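**Skamari soft-grip finger set, for shelf and basket work**

The Skamari fingers are made for cells where people and robot handle the same household goods. The set has 10 finger covers and one wrist plate. Each finger is rounded at the top, so it goes beside a book in a lined basket without catching the weave.

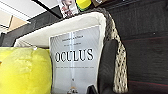

## Good practice before use

- Keep the closing force under 125 N, and write the value in the cell log.
- Check the covers every Wednesday. Replace a cover when you see a cut.
- Make a new risk assessment when the goods change, also if the change is small.
- Stop the arm before any hand enters the basket.

Questions on the checklist go to Efua Bonsu at Erkunlow.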